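Baby clothes for the mothers we help: how to wash, mend and keep them

Our association in Tanditz receives baby clothes from many families, and we give them to women who are expecting a child and have little support at home. A mother who opens the bag should have the feeling that somebody prepared it for her. These are the habits we have learned with time, and they can be good also for your own closet.

Before washing

Close all the snaps and zippers and turn the clothes inside out. Look at the neck and at the cuffs, where milk stains hide. An old milk stain is almost invisible when the cloth is dry and becomes yellow after some months in a box. Put the piece in cool water with a spoon of laundry soap and leave it there for 45 minutes, then rub it gently with your fingers. Hot water at this point makes the stain stay forever.

Washing

Use a detergent without perfume, and less of it than the package says. Do not use fabric softener, the skin of a newborn does not need it and towels absorb less. Tiny socks go in a mesh bag, or in an old pillowcase closed with a knot. If the clothes still smell of the cellar, add half a cup of white vinegar to the rinse and dry them outside.

Small repairs

A loose snap must be replaced or removed, never left as it is. Pull each one firmly before you fold the piece. Take out also the long ribbons and cords from hoods and necks, and cut the threads inside the socks, because they can wrap around a toe. For a small hole in the knee we sew a patch from the inside, with flat stitches.

Keeping by size

Write the size in months on the box, on two sides. The labels of different makers do not agree, so we lay each bodysuit on one that we know and decide by the length. Clothes for 6 months are the ones we always miss, while newborn sizes arrive in big quantity. Cardboard is fine in a dry room. In a damp room choose a plastic box with a lid, and put the clothes in only when they are completely dry.

Our group in Enden adds to every bag a cotton blanket and a card written by hand. We copied the idea last March, and the mothers speak of it often.

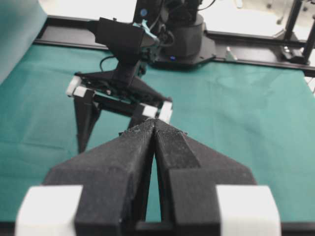 Can I give wool sweaters that became a little hard in the wash?

Soak them in lukewarm water with a spoon of hair conditioner, press them in a towel and dry them flat. If they are still rough on the inside of your wrist, keep them for patches and do not put them in the bag.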